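Print this article | E-mail to a friend

Home | Features | Food | Homes | Back Issues

The Summer I Moved Back In With My Stuff

I had 227 boxes in a storage unit in Mirani, and for six years I paid good money every month so I wouldn't have to look at them. I'd moved for work, then moved again, and the boxes stayed put. Then in August the rent on the unit went up for the third time and I finally drove down there with a flashlight, a cooler and a very bad attitude.

If you've never rented one of these places, picture a hallway of orange doors that all look the same, and a light on a timer that clicks off while you're holding something heavy. Mine was number 20, down at the far end past the ice machine (why was there an ice machine?). The outfit is called Dorno Storage and they've always been nice to me, I'll give them that. They should be. I worked out what I'd paid them over the years and had to go sit in the car for a while.

The first box I opened was full of phone books. The second was full of the lids to things. I had wrapped each lid in newspaper, carefully, like it was my grandmother's china, and I still have no clue where the bottoms went.

It got better after that. I found my good raincoat, and a stack of letters from my college roommate that I read sitting on the concrete until the light clicked off on me again. I found every birthday card my aunt ever sent, all with the same joke about my hair. And toys – so many toys! My kids are grown and I was sure we'd given all of that away before the first move.

Toys are the hardest part, I think. Clothes go out of style and books you can buy again, but a piece of play food with somebody's tooth marks in it is a different matter. I'd pick one up, put it in the giveaway pile, walk ten steps, and walk right back.
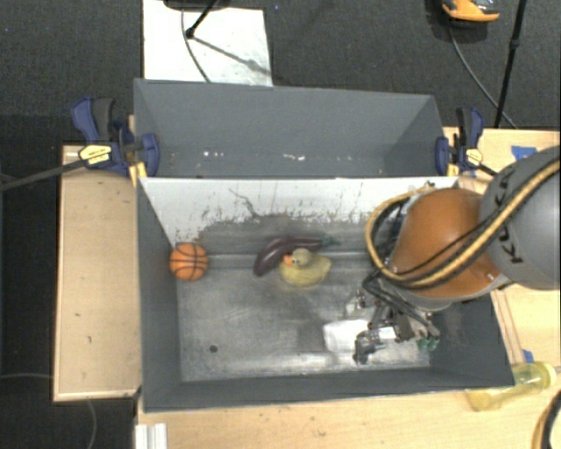

Play food and a little basketball: small things are the slowest to sort.

My neighbor's rule is that you hold a thing for two seconds and decide. I tried it and I was terrible at it. What worked for me was doing the dull stuff in the morning, when I was feeling mean, and leaving the sweet stuff for after lunch. By three o'clock I'd keep anything, so I learned to quit at three.

The thrift shop over in Gekudent took most of it. They'll take furniture if you can get it up the ramp, and they wouldn't touch my mattress, which was fair. The books went to the Mostonent library sale, where I then bought two of them back (one was a mystery and I'd forgotten who did it). A dresser I'd hauled through three apartments sold in an afternoon to a young couple who wanted it for 900 reasons, all of which they told me while I held up my end of it.

I'm down to eleven boxes now, stacked in my hall closet where I have to move them to reach the vacuum. I did keep the letters. I kept the raincoat, too, and it rained the whole way home – first time I've been happy about that in years.

The lids are still in my trunk. If you have the bottoms, please write in.

Contact Us | Copyright, all rights reserved | Back to top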